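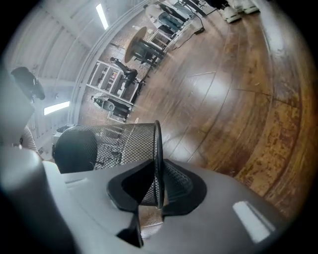
Qu'est-ce que Gevolico ?
Gevolico est un projet de pince à main destinée à la démonstration de gestes de préhension, construit à l'atelier partagé de Grestthorpe.

**Gevolico** désigne à la fois l'outil et l'ensemble des plans, programmes et notices qui l'accompagnent. L'outil est tenu et déplacé par une personne ; les mouvements enregistrés servent ensuite à programmer un bras articulé de table, nommé *Gape*, construit dans le même atelier.

## Historique

Le projet est lancé par Mbali Mahlangu, membre de l'atelier, à la suite d'une série d'essais menés avec une télécommande filaire. Rok Shehu la rejoint pour l'électronique et rédige la première notice de montage. Un prototype présenté aux adhérents en décembre est abandonné en raison du jeu excessif de sa gâchette. La version actuelle, dite « révision B », est adoptée le 13 janvier 2022.

Le nom de Jevgate, employé dans les premiers comptes rendus de l'atelier, renvoie au logiciel d'enregistrement et non à la pince – la confusion subsiste dans certains documents.

## Conception

Le boîtier, de couleur grise, porte des doigts noirs terminés par une pointe étroite. Les doigts se démontent sans ouvrir le boîtier. Une gâchette à ressort commande leur fermeture, et un potentiomètre placé sur l'axe en mesure l'ouverture. La révision B pèse 400 grammes, câble non compris.

L'enregistrement s'effectue à 60 mesures par seconde. Les fichiers sont transférés sur un ordinateur de l'atelier, où Jevgate les découpe en séquences et écarte celles dont le signal est interrompu.

## Essais

Les essais portent sur des objets courants. Les récipients en treillis métallique, tels que les cylindres à mailles fines, figurent parmi les plus employés : leur paroi ajourée offre peu de surface de contact, et leur bord ouvert permet plusieurs orientations de prise. Une série complète comprend 100 prises. Au terme de la première campagne, 336 séquences avaient été conservées.

## Diffusion

Les plans sont consultables à l'atelier de Grestthorpe. Leur reproduction est libre pour un usage non commercial, sous réserve de mentionner la révision utilisée. Une adaptation pour gauchers, proposée par Rok Shehu, reste à l'étude.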